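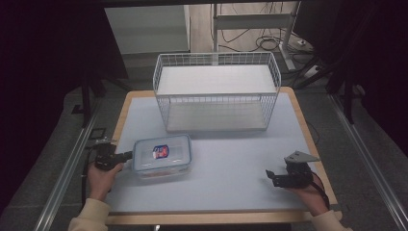 Left Furent nearly at the tub, right one over the board, wire basket at the back

Furent or Killari hand-held grippers for picking up see-through tubs?

Posted by carpetrail, 18 July 2022

Hello all, long-time reader, first proper post. I've been trying out two makes of hand-held gripper since May and I'm going round in circles, so I'd love some other opinions before I spend more money.

My set-up is a flat board with a wooden edge, sitting on a carpeted platform with aluminium rails down the sides. I hold one gripper in each hand and do ordinary kitchen-type jobs: pick up a tub, put it in the wire basket, take it out again, turn the basket round, that sort of thing. The recordings go off to a small arm later on, so whatever jaws I use by hand need to match what ends up on the arm.

The Furent pair is comfortable. I can do a long session without my wrists complaining, and the jaws open nice and wide. My trouble is with clear food tubs. If I come in from the end, the tips touch the lid rim before they're round the body, and the whole thing skates off across the board. If I use both hands and squeeze from either side it's better, but then I can't get the tub down into the basket without one gripper clouting the wires!

I borrowed a pair of Killaris for a fortnight and they're the other way about. Slimmer tips, lovely in the basket, but the springs are so stiff that I was sore by teatime. They also seem to hide more of the tub from my camera, and clear plastic is hard enough to see already. I've ended up using a tub with a little printed label on the lid so I've got something to look at when I play things back.

So, has anyone used both? Is there a way of making the Furents behave on slippery plastic, or should I just put up with the Killari springs? My budget is £400 for the lot, and I'd rather not replace the cables as well.

cuppa_and_solder

Ooh, I've been down this road. I had Killaris for a good while and swapped to Furents, and I wouldn't go back, mainly on account of my thumbs.

With the skating tub, I'd look at your approach before buying anything. Coming at a tub end-on with the jaws level is asking for it, as lids nearly always stick out further than the sides. Try tipping your wrist so the tips drop below the rim first, then close slowly. It feels clumsy for a day or so and then you stop thinking about it. Use the left one as a stop — just resting against the far end, no squeezing — and let the right one do the lifting.

After that, pads. The tips as supplied are a bit shiny for plastic. I stuck thin silicone sheet on mine, about 2 mm, and it made a huge difference on tubs and bottles. Any thicker and the jaws don't close properly on flat things like cards. Clean both the pads and the tub with a drop of washing-up liquid every now and then, because finger grease undoes all your good work. And whatever you do to the hand-held pair, do the same to the jaws on the arm! I forgot, and spent a whole afternoon blaming the controller.

For the basket, could you turn it so the long side faces you? If it already does, try it end-on. Mine works better one way for lifting out and the other way for putting in, which is annoying, so I picked the one I do most.

I can't help much on the camera. Mine's a Price one on a head strap and it sees clear plastic about as well as I do without my glasses.

torthorpe_tinkerer

Killari every time. Springs loosen up.

mostlycables

Can't agree that the springs loosen up, sorry. Mine were as stiff on the last day as on the first. There is a softer spring you can fit, though, and it's a fairly easy job if you've got small screwdrivers and a tray to catch the bits. You do lose some holding force, so it's fine for an empty tub and less fine for a full one.

To the original poster — before you choose, do the same job with both pairs and keep everything else as it was. Same tub, same starting place, same lamp. I put a bit of masking tape on the board to mark where the tub goes. I thought I hated one pair and then found I'd been starting with the tub too close to my left hand, so I was cramped before I'd begun.

Also worth checking your cables. If one of them is pulling as you reach across, the gripper twists very slightly just as you close it, and on a slick tub that's enough to send it sideways. I clip mine to the rail with plenty of slack on my side of the clip. Cost me pennies, and I moaned about the jaws for weeks before trying it.

On your camera question, a matt dark mat under the tub helped me more than changing grippers did. The edges of clear plastic show up better against it than on a pale board. The Torthorpe workshop notes have a page on lighting for see-through things if you fancy a read, but skip the bit on calibration, it's for their older controller.

If I had your money I'd keep the Furents, stick pads on, and spend a little on a second lamp. Do post again when you've tried the wrist-tipping, I'd like to know if it works with your basket.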